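3.2 Guest rooms and the sense of quiet

The most exciting result of the Starkcombe survey came from a question we nearly left out. We had asked guests to rate noise, light, air and bedding on separate scales, and only at the suggestion of Zoila Flores did we add a free-text box headed "What helped you sleep?" Of the 320 guests who returned the form, 231 wrote something in it, and many of them filled the whole box!

Soft surfaces came up again and again. Guests wrote about carpet, heavy duvets and upholstered seats, often in the same breath as the word "quiet", even in rooms where our meters showed street noise well above the level Samuel and Ladefoged recommend. Figure 6 gives views of one room with a bed and a blue-gray sofa.

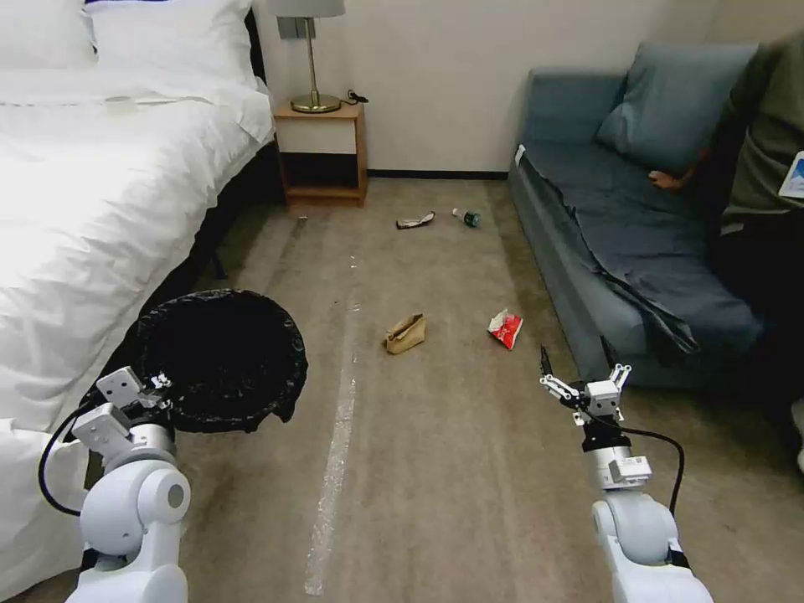
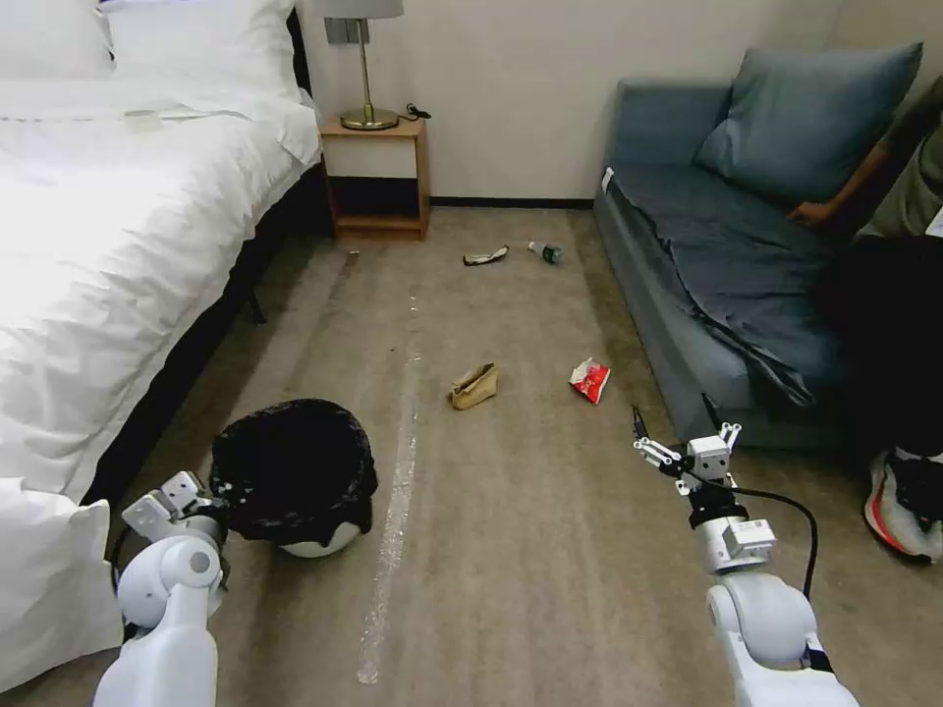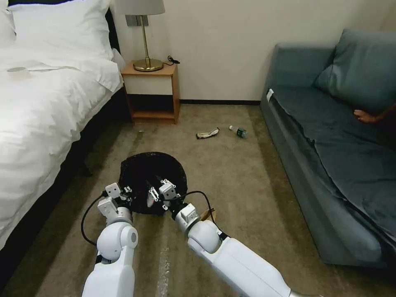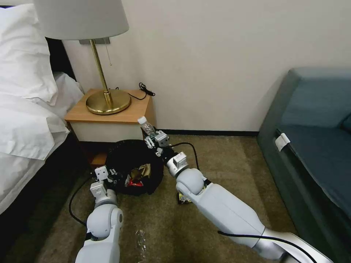

Figure 6. Guest room with bed and carpeted floor.

We find this link between touch and hearing fascinating. Aguiar and Guerra reported something similar for reading rooms in Prado, where visitors judged a carpeted hall to be calmer than a tiled one with the same measured sound level. Our guests had no second room to compare with, so the effect in Starkcombe may be partly one of expectation: people who see thick bedding are ready to feel rested. The Flurnthorpe data, collected in May with the same form, should let us pull the two apart, as half of the rooms there were refitted with bare floors while the beds were left alone.

Lamp light was the other surprise. Guests who mentioned a bedside lamp gave higher scores for air as well as for light, and we have no good account of that yet.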